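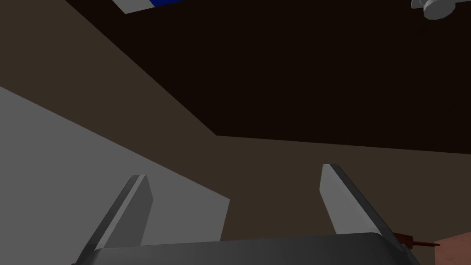
Simulation Work in the Second Term

Thursday, January 22, 2026

The robotics club has resumed its meetings after the winter break, and I have been asked by several parents to set out how the term is to be organised. I do so on my own pages, as in previous years, and the views expressed are mine.

Members are continuing with the simulated gripper, which the group has named Ada. The rendering is plain, with flat planes of grey and brown and no texture. The two fingers stand well apart with nothing between them, and it is from an open position of this kind that every exercise in the first unit is required to begin.

Attendance and groups

There are 20 members on the register this term. They will work in pairs, and each pair will keep a written log. Noémie Boyer has kindly agreed to supervise the younger pairs, while Pascal Delaunay will remain responsible for the computers and for the shared folder, known as Plunov. Files saved elsewhere cannot be marked.

The approach exercise

In November the pairs were asked to bring the gripper to a given point and to stop there. The results were uneven. One pair submitted 987 attempts, the great majority of them produced by a loop left running over lunch, and I have since set a limit of 105 attempts per pair per session. Members who wish to exceed it should apply to Mr Delaunay beforehand.

The same exercise will be repeated this month from a different starting height. Pairs are reminded that the view from behind the palm gives a poor sense of distance, and that the position readings should be consulted before the fingers are closed. Last term a good deal of time was lost to guessing.

The Coste Cup

The club intends to enter the Coste Cup in the simulation category. Entries must include a report of no more than 2000 words, signed by all members of the team. I shall read first drafts in the order in which they reach me, and I would ask that diagrams be labelled by hand or by computer, but consistently. Last year's report, submitted under the team name Skalus, may be borrowed from Ms Boyer and should be returned to her at the following meeting.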